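We use cookies to remember your reading settings. Accept / Manage

In praise of the robot that gave up

By Delia Mansilla
Oct 22, 2019
27 comments | 140 shares

I love a good failure, and the one I have been boring my friends with since spring happened at the door of a washing machine.

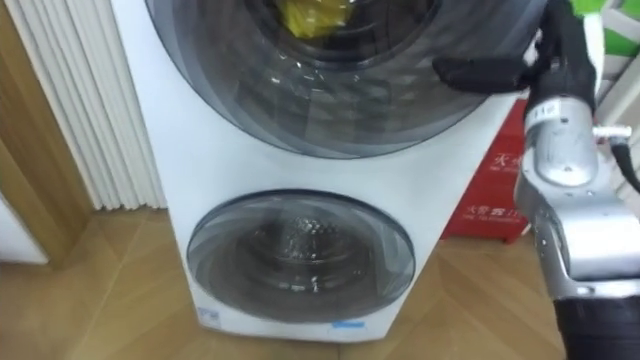

A stop that did its job, and then didn't

I spend a lot of my week at Trernton, where we teach robot arms to do housework, and laundry is my favourite job of the lot. A two-drum machine is a marvellous thing to practise on. The doors are round, they are different sizes, they sit at different heights, and the big one on top is smoked plastic that throws reflections all over the place. If you wanted to invent a test for a gripper you could hardly do better, and you can buy one in a shop!

In March we were running the upper door over and over. Reach, find the rim, get a finger behind it, pull. On one of those runs the finger caught behind the rim and the arm carried on pulling along a path that the door could not follow. Doors swing in a curve. The arm had the curve slightly wrong, by a thumb's width at most, and a thumb's width is plenty. The force climbed, the safety stop tripped, and everything froze.

Wonderful, I thought. Then I went to free it and found I couldn't. The brakes had locked every joint, as they are meant to, and the finger was still hooked behind the rim with the door bent out against its hinge. I had a stopped robot that was still pulling. When the brakes were released to let it go slack, the whole thing sprang back and the elbow went past my ear with a fair bit of enthusiasm of its own. I wasn't hurt. I did sit down for a while.

Stopped is a word we should be fussier about

Ask most people what makes a robot safe and they will say the big red button. I would have said it too. We test the button, we put it where a hand can reach it, we write it on the wall. And for an arm swinging through empty air it is just the thing you want. But an arm that opens doors spends its life holding on to stuff, and if you freeze it while it is holding on, you have stored up a shove and left it for whoever walks over next.

The Grekstead log from our door tests has 1269 attempts in it. The safety stop tripped on 87 of them. We had been treating those 87 as successes for the safety system and moving on, and I include myself in that. What the log doesn't record is how much strain was left in the arm after each stop. We simply hadn't asked for it. I find that more alarming than the elbow.

So my argument, for anyone building these things for kitchens and utility rooms, is that giving up ought to be a skill. We should train it and score it and show it off at demos, the same way we show off the opening of the door. A good arm that feels a door resisting should ease off, open its fingers, back away a little along the way it came in, and only then stand still. It's what you do yourself when a drawer jams. You don't lock your elbow and wait for rescue.

The fair objection

Tiongson, the supplier of our controller, put the other side to me very patiently. A stop has to be simple. The moment you let a robot make one more move after something has gone wrong, you are trusting the part that may have just failed. If the force sensor is lying, "ease off" could mean pushing harder. I agree with all of this, and I would never want the red button itself to do anything clever. Press it and the power goes, full stop.

But my spring fright wasn't a broken sensor. The sensor was fine. The arm knew perfectly well that it was pulling too hard, and our only plan for that was the same one we'd use for a fire. There is loads of room before the emergency stop for a gentler answer, and hardly anyone I talk to is working in it. (If you are, please write to me, I mean it.)

We have been trying it at Trernton since the summer, with a lower force limit that triggers a let-go, and the hard stop left exactly as it was above it. It is slower. The arm lets go of doors it could have opened, sometimes three times running, and then tries again from a new angle like someone hunting for a light switch. Visitors find this disappointing. I could watch it all afternoon.

There's plenty still wrong with it. It lets go too eagerly when a sleeve gets trapped in the seal, and we haven't begun on the lower door, where the arm has to fold up close to the floor and has far less space to back out. The Trokau trial wants both doors working before winter, and I have told them the lower one will be late.

27 comments - join the discussion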